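Štěpánka Murín
Salham Student Robotics Club

1.
Good evening to all who follow our club. I promised in July that I will write something when the pillow task is in a better state, so I am writing now. It will be a longer thread, please have patience.

2.
The task sounds small. One pillow is on the floor by the sofa, the robot must pick it up with both hands and put it on the seat. The teal pillows at the back must stay where they are. If one of them falls, the run does not count for us.

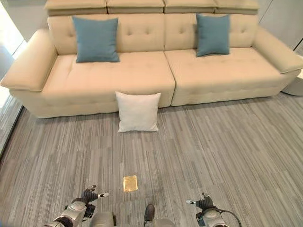

Salham Student Robotics Club · Household Tasks Team

3.
The starting position is the view from the head camera. The pale pillow leans on the front of the sofa, near the gap between the two seat parts, and the hands are open toward each other. We begin every run with the hands facing like this.

4.
A pillow is a difficult object for our software. It has no hard edge. When you press on it, the shape that the camera measured a moment ago is not the shape anymore. Our first grasp planner was written for boxes, and with boxes it was very good.

5.
We named the new planner Privent. It does not search for the corners. It looks for the two sides and brings the hands in together, at the same speed, until both hands report contact. If only one hand reports, the other hand waits. I spent most of the semester on this waiting.
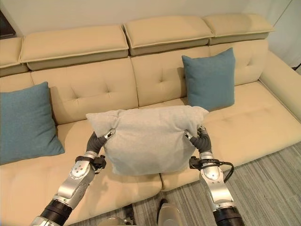 6.
How strong to squeeze
You can see how the fabric bunches under the fingers. We had a long discussion in the club whether this is too much. My opinion is that a few folds are fine, because the pillow hangs between the hands and its weight pulls down. With a weaker grip we had more drops.

7.
Numbers, for those who asked me in messages: in the last round we made 31 runs with Privent. The pillow was dropped in 13 of them. I know this is not a nice number. With the box planner we stopped writing down the drops after one afternoon.

8.
Of the bad runs, 3 were my own mistake. I had left an old limit for the left wrist in the settings file, and the arm stopped on the way up. Please check your settings files before you blame the hands, I say it also to myself.

9.
The second difficulty is the front edge of the seat. It is rounded, and the pillow must pass over it before the hands can go down. If the path is planned too low, the pillow rubs on the edge and turns. Now we carry it flat for a part of the way – it looks a little strange, but the planner has more space to work with.

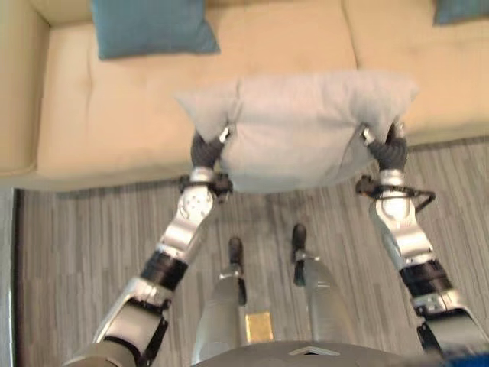

10.
What comes next
We want to choose the side of the sofa by a spoken command, left or right. The speech part is from the Ilosier group in our department, and I still have to read their documentation. It is long and quite well written.

11.
If you study at Salham and you would like to join, you do not need to know robots before. Some Python is enough, and a willingness to pick up a pillow many times in one evening. Write me here or come to the lab after 6 p.m.

12.
I will post the grip settings when I have cleaned the comments in the code. Half of them are in Slovak at the moment.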